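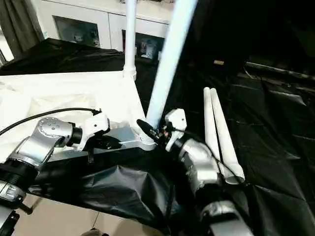
Ivard open day at Drunden – your questions

Home Visit Open day Questions Contact

31 shares 6 comments

Quick answers to what people keep emailing. Will add more when there's time. If yours isn't in the list, ask at the desk on the day.

What is it, in short?

Open day at the Ivard workshop in Drunden. Doors open, robots running, people who work with them standing next to them. Come in, watch, ask, go home. No talks in the main room. One short talk upstairs, see further down.

When?

June. Doors at 9 in the morning, last people in mid afternoon. The date is on your booking email and on the poster by the gate. We're not putting it on this page until the poster has gone up, last year we changed it after and had people turning up to a locked door.

Do I need to book?

Yes please. Free, but book. We let in 400 over the whole day and that's the lot, fire rules. Pick a morning or afternoon slot. If you can't come, cancel, somebody else will want it.

What will I see?

Main thing is the two-armed robot doing the pipe job. White pipes, white fittings, a white base with a fitting at the corner, and the two arms put it together between them. One arm steadies, the other brings the part over. Sounds easy. Try it with oven gloves on.

Also on the day: the old sorting line, a bench where you can move a small arm by hand, and the parts store with the lid off.

Why pipes?

Cheap, light, don't hurt when they fall. And a long pipe is awkward – grab it at one end and the other end goes wandering. Getting a fitting and a pipe to meet is a fiddly job for two hands, never mind two grippers. Good test, and you can follow it from the back row without anyone explaining it.

What's it building?

A frame. Uprights on the corners of the base, then pieces across the top if we get that far. Some runs we don't.

Is it fast?

No. Bring patience. One join can take a while and the arm will sometimes stop, back off and go again. People expect the car factory videos. Different sort of robot, different sort of job.

Does it go wrong?

Yes. Pipe slips, fitting goes on squint, somebody resets the bits and off it goes again. We leave the mistakes in. Visitors seem to like those best, children especially.

Is there someone controlling it?

Depends on the run. In the morning a person is guiding the arms, in the afternoon it runs by itself. There's a board by the table saying which. If the board is wrong tell someone, it gets forgotten.

What's the black plastic for?

It covers the tables. Pipes don't show up well against a pale top, and white on black is a lot easier to pick out, for cameras and for people. Yes it's creased. It came off a roll and it will be creased on the day as well.

And the cloth on the base?

Stops small parts skating about. Any old cloth does it. We've tried flat and we've tried scrunched, the arguement continues.

Can I touch the robot?

Not the big one. There's a line on the floor, stay your side of it. The small arm on the bench, yes, that's what it's there for. Please don't post things into the grippers. Pens, biscuits, fingers.

Can I touch the pipes?

Yes, spare box by the door with pipes and fittings. Build what you like. Put them back after, we ran short by lunchtime last time.

Is it all right for children?

Fine for any age, though the bench is best from 8 up. Under that they can watch from the front with an adult. It's not very loud. Some clunks, some fan noise, a beep if somebody leans over the line. If beeps are a problem for your child ask for the quiet slot, first hour of the morning, we switch it off and keep the numbers down.

School groups?

Not on the open day. Schools get their own mornings in the autumn, write to us and we'll send the form.

Wheelchairs, pushchairs?

Workshop is all ground floor, hard tiled floor, wide doors. There are cables about but covered wherever visitors walk. The talk is upstairs and the lift is out, so we're playing the sound through to the canteen. Not ideal, we know. Lift is being mended but don't bank on June.

Getting there?

Bus to Drunden from Tanov, stops at the end of the lane. Five minute walk. Parking in the field, muddy if it rains, so no white trainers. Bikes along the fence. Do not park at the bakery opposite, they have been very decent about it up to now.

Food?

Tea, rolls, cake. Cash or card. The cake goes early.

Photos?

Yes. No flash near the table, it upsets the cameras. No filming the screens in the back office. Everything else go ahead.

Dogs?

Guide and assistance dogs only. Sorry.

What's the talk?

Escobedo – that's what we call our two-arm project, after the street the first office was in. Where it started, what the money went on, what it can do now and can't. Half an hour and questions. Once before lunch and once after, same talk.

How much does a thing like that cost?

Most asked question by miles. The full set up, a lot, ask in the talk. The pipes and fittings for the demo, next to nothing. The small arm on the bench is around 2000 pounds and that's the one people want to take home. Not for sale.

Will it take my job?

Come and watch it do a corner joint, then we can talk. Serious answer: the people who do this kind of work came and told us which parts they hate, and those were the parts we started with. Lifting, holding something still for ages, reaching across. Whether that stays the plan is a fair thing to ask us and you should.

I can't make it, is there another one?

We take a smaller version out now and then. Same job, fewer chairs. The last one was at Tanov, and a few people have asked what it was like, so the note from that day is pasted in underneath.
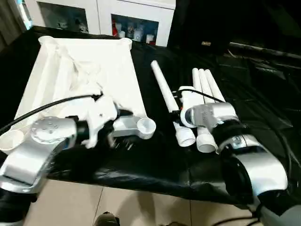

TANOV, June – Set up before breakfast, table covered, pipes laid out on the right, base on the left with its round corner fittings. Same as Drunden more or less. Less room so the crowd stood closer, better view for everyone.

What people asked there, for what it's worth:

Why has it got hold of several pipes at once?

The loose ones lie side by side, and the gripper goes over the bundle. It has to sort out which one it's after. For you that's nothing. For a gripper, three round things touching each other is a nasty little problem. We could space them out and make it easy but then it's not much of a demo.

Why is the other arm only waiting there?

It's got the fitting end to look after. One side keeps the fitting by the rim, open end up, and the other side comes across with the pipe. Same way you'd do it on your kitchen table. Timing between the two is most of the work and the bit we'd most like to get better.

What are the cables?

Power and signals to the grippers. They hang in loops so the wrists can turn. Tidier on the next version, we've been saying that for ages.

Are the grippers metal?

The white parts are plastic and made in our own shop. If one cracks, we print another overnight. There'll be a tray of dud ones at Drunden, take one if you like.

Did anyone get to have a go?

At Tanov no, no room for the bench. At Drunden yes.

Back to the open day, last few:

Can I just turn up?

You can try. If there are spaces you're in, if not there's the yard and the tea. Mornings fill first so try after lunch.

Do you give out certificates / stickers / badges?

Stickers. Ran out last year, ordered more.

Are you hiring?

Two jobs going, both in the workshop. Sheet on the wall by the coats. Ask whoever is wearing a grey apron.

Who do I write to?

Use the contact form. Put OPEN DAY at the top or it goes in with the invoices. We answer in the evenings mostly so give it a day or two. Lost property from last time is still here – one umbrella, one childs glove, a very nice scarf. Describe it and it's yours.

Share Print Back to top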